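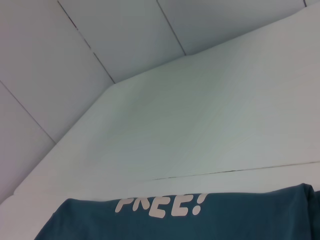
November, evening session, shared workshop

Present: me, Kumiko, Osvaldo for the first hour. Sayaka looked in with a new roll of cable ties, much appreciated.

Both arms are up on the same controller at last! I've been wanting to write that sentence since we bolted the second one down. Osvaldo found the fault in the end: the right arm's address had been left at the factory setting, so the two were answering each other's calls. He changed it, we power cycled the lot, and they homed together on the first go. I may have cheered.

Cloth work tonight, then. We're using the teal cloth on the white table, which is about the friendliest pairing you could ask for, as the edge finder has strong colour to bite on. Kumiko wrote the edge finder over two weekends and it's lovely, only 294 lines and I can follow every one of them.

Settings for the record: wrist speed limit 11 on the Wada pendant scale, grip force cap 657 on both sides, log buffer 1000 lines. The cap was lower last time and I'd like to try it lower again when we have a thicker fabric to compare.

Approach we're trying: right gripper goes in at the edge of the cloth, left stays open just above it and comes in from the other side. Keeping the left one open until the right has settled makes the code much simpler, and it means a bad pinch on one side doesn't drag the other along with it. Masanobu suggested this ages ago and I argued with him. Sorry, Masanobu.
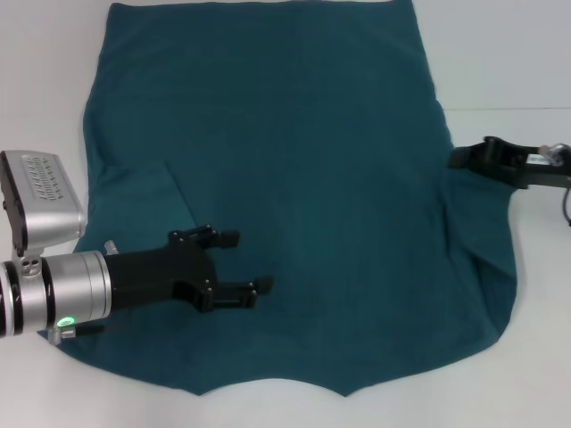 Wrist cameras

These are the part I'm most excited about. The head view is good for planning, but up close you want to know what the fabric is doing near the fingers, and the wrist views give you folds and shadows that the head camera just can't get at.

Two things to sort out. First, the lettering. Cream print on teal has a harder edge than the cloth has against the table, so I'm worried the finder will go for the word FREE! in preference to the hem. Kumiko wants to mask out anything cream before looking for edges. I'd sooner keep the print and use it as a landmark – it tells you which way the cloth is turned, and that's worth having for nothing.

Second, white on white. When a wrist tips up, it can get table and background in the same view, both pale, and the two are easy to muddle. A strip of dark tape along the table edge might do it. Ewurabena has some matt black left over from the Narora build, will ask.

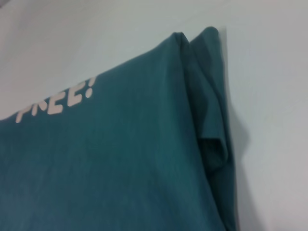
Folds are harder than flat cloth, of course. A folded edge and a real hem look much the same to the finder, and the best clue I can think of is the shadow next to it. Soft grey shadow on the pale side probably means the fabric is standing off the surface a bit. Kumiko reckons we could get a rough height from how wide the shadow is, as long as we leave the lights alone between runs. So please leave the lights alone between runs!

To do
Tape for the table edge (ask Ewurabena)
Save both wrist views with the same clock as the head view
Try Kumiko's cream mask against my landmark idea, same starting layout for each
Label the right arm's address on the base in marker pen
Tidy the cable on the right side, using Sayaka's ties

Packed up at 9.40. Controller is off at the wall, pendant is on charge, and the logs are in the shared folder under "two arms".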